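Dish drainer

A dish drainer (also called a dish rack, a drying rack or, in my grandmother's house, just "the drainer") is a stand that holds washed dishes while the water runs off and the rest dries in the air. I've been adding to this household wiki for a while now and I keep coming back to this entry, mostly to argue with my own earlier wording, so forgive me if it rambles a bit!

Names

Americans tend to say dish rack or drying rack. The British say draining rack or plate rack, and a plate rack can also mean a wooden thing fixed to the wall over the sink, with slots for plates to stand in. In Finland the rack is often built into the cupboard above the sink, with an open bottom so the drips fall straight down. I grew up with nothing like that and was amazed the first time I saw one. You wash the plate, you put it away, and it dries in there behind the door.

Basic parts

Most countertop drainers have a rack on top and a tray underneath. The rack keeps plates on edge and leaves room for bowls and cups. The tray catches the water. Some trays slope toward a spout that hangs over the sink, and some are flat and have to be emptied by hand, a job I forget until there's a puddle. A cutlery holder usually clips to one side. Wine glasses are the weak point of nearly every design, and I've seen people buy a whole separate rack for them.

Materials

Wood came first in most places and still looks lovely, but it goes dark and slimy if it never gets a chance to dry. Coated wire was the standard in the kitchens I remember as a kid. Once the coating cracks, rust gets in at the cracks and leaves little orange marks on your white plates. Stainless steel holds up better (the cheap grades will still spot), and plastic never rusts at all but does go cloudy in hard water.

My neighbor Randi Sandberg has an old beech plate rack from Jastitz that she oils every August, and she won't have anything else in the house. She let me borrow it for 2 weeks. I liked it a lot more than I expected, though my big soup bowls wouldn't fit anywhere.

Air drying or towel drying

People get surprisingly heated over this one. Air drying takes longer and leaves spots, but a kitchen towel that has been hanging by the stove all week can put germs right back on a clean plate. I air dry everything except knives and cast iron. Very hot rinse water speeds things up, and so does leaving some space between plates, which I never do. 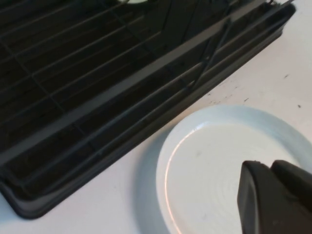

Cleaning

The tray needs more attention than the rack. Standing water leaves a chalky film, and after that comes the pink or black stuff in the corners. White vinegar and warm water will loosen the chalk if you give it half an hour, and an old toothbrush gets into the grooves. Rinse well afterward! Bleach works on mold, but never mix it with the vinegar, as the two together give off a dangerous gas. Wooden racks shouldn't be soaked at all. Wipe them, stand them up somewhere airy and let them dry all the way through.

See also: dishcloth, draining board, kitchen sink, limescale

Last edited February 21, 2022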